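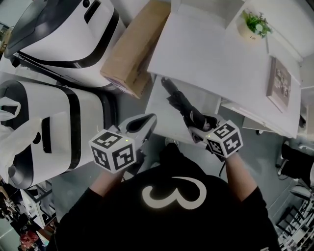

So I finally made it to the Jollmont open day! I'd missed the one in January (flu, ugh) and my friend Lakshmi Varma had been bugging me about it ever since. She works upstairs from them and kept saying "you'd love it, go." She was right, I loved it.

I figured it would be a lot of shiny robots doing dances. Nope. The best part was watching a person work. You hold a gripper in each hand, they've got these white cubes on them covered in black and white squares, and you do ordinary household stuff with them while everything gets recorded. Later the robot learns from it. Wissam Sfeir, who was running our group, told us they try for up to 52 recordings of one chore before they move on to the next. Fifty-two! Of an umbrella!
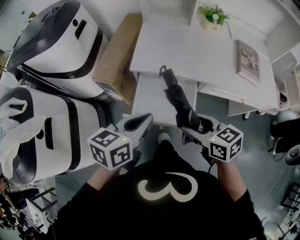
Umbrella duty at the Jollmont open day, one gripper per hand.

I asked if I could have a go and they let me (yay). Oh boy. You don't realize how much your fingertips do for you until they're gone. I had 30 seconds to pick up a folded umbrella and I spent most of them chasing it across the floor. The woman after me, Siriporn Rojanasak, did it in 19 and got a round of applause, and I'm only a little bit bitter.

What I kept wondering was how it deals with an umbrella that's a different shape from the one in the recordings, like my awful compact one that never closes right. Wissam said that's the hard bit and they swap things out a lot. They also move the furniture between sessions, which drives Lakshmi nuts because she hears it through the floor.

No snacks except coffee, so eat first. Parking behind the building is free but it fills up fast. They're doing another one on 16/04/2025 and I'm going back to beat that time.

14 comments · 948 shares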